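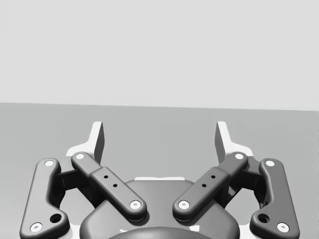

RARSTEAD LIONS: NEWS FROM OUR SEPTEMBER MEETING

September 6, 2019

Our club year has started again after the summer pause, and it was a pleasure to see so many members at the Hollmann Hall. We had also two guests from the Nasodville club, who came by bus and stayed until the coffee was finished.

The main point of the evening was the result of the summer book sale. The sale brought 3531 pounds, and this is the best result since we moved it to the old school in Eslow. The members decided that the money goes to the reading room at the children's clinic, for new shelves and for books in large print. We thank everybody who carried boxes, and especially the families who let us use their garages since spring.

After the meal our new president, Xiaoqing Liang, spoke about her plans. She would like that we visit each of our neighbour clubs once in the year, and that every new member gets an older member as a partner for the first months. She also asked us to be more punctual. The meeting starts at 7 and the soup does not wait!

Eight members have put their names on the list for the winter dinner in December. We need more, because the kitchen must know the number early. Please write your name also if you are not yet sure about your guest. Vegetarian meals are possible, but please mark this on the list.

Members who still have keys from the book sale are kindly asked to bring them to the next meeting.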